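How to descale a coffee machine without buying the kit

Most descaling kits are citric acid in a nice sachet. I've tried the Brikidero one and couldn't pick it from the plain powder sold in the baking aisle. Check your manual first, as a few makers rule it out.

Stir 20 grams into a litre of warm water, fill the tank and run half of it through. Wait 16 minutes, then run the rest.

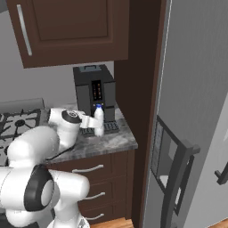

Rinse with two full tanks of fresh water. The packet says one, and I don't believe it. Clear the bench before you start, too. A small milk bottle standing in front of a black coffee machine is right where you'll want a big jug for the runoff. Taste the last cup of water. If it's still sour, rinse again.

As for doing this monthly, I'm yet to be convinced. Mine was last done in May and it pours fine.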